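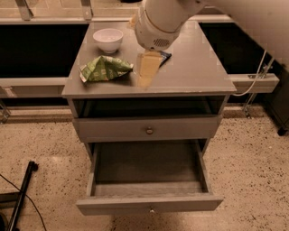 Furniture / Refinishing

February, Friday, 9:40

Gray nightstand, the one with the brass-colored knob. Going over it before deciding between a touch-up and a full repaint. Abla wants it back in the Tedora room with the rest of that set, so the color has to stay gray either way.

Top first. Small scuffs and worn spots on the surface, worst along the front edge. The front right corner is chipped and a lighter tone shows through. I can't tell yet if that is an old coat or primer. Will scrape a bit at the chip and see. The top has a thin raised edge along the front, so the big sanding block won't sit flat there. Use folded paper by hand.

The bowl, the green snack bag and the yellow block still have to come off the top before any work starts. Bag goes in the trash. Bowl goes back to the kitchen shelf.

Drawers. Bottom one pulled all the way out toward the front, nothing in it. Gray inside as well, sides and floor. I would leave the inside alone and only do the front. Upper drawer stays shut for now. The knob needs to come off before painting, and I want it in a labeled cup this time. We lost one off the Mäkelä dresser and the replacement never matched.

Open shelf between the top and the upper drawer: brush only, the roller is too wide for the back corners. Do that part first, then the outside.

10:30

Tried the Lastden gray on a scrap. Too blue on the first coat, closer on the second. Left it to dry by the window and will compare again after lunch. Can number is 2405, in case we need the same batch again. There is 700 ml left in it, enough for the top and two drawer fronts if we don't do the sides.

Kai thinks we should do the whole piece. His point is that new paint on the top against old paint on the sides will show as soon as it stands under a lamp. He is probably right, but that means buying another can, and Tramirwood doesn't deliver until next week.

13:15

Scrap is dry. Match is fair in daylight, a little dark under the ceiling light. Abla looked at it and said fine for the top.

Plan:
Wipe down with sugar soap, let it dry overnight.
Fill the chip at the front right corner, sand at 180, then 240.
Prime the bare spots only.
2 thin coats on the top and the drawer fronts.
Sides: wait until the top is done, then decide with Kai.

Still open: what to put on top as a finish. The satin on the last piece marked every time someone set a cup down. Ask Tramirwood if they have the harder one in matte.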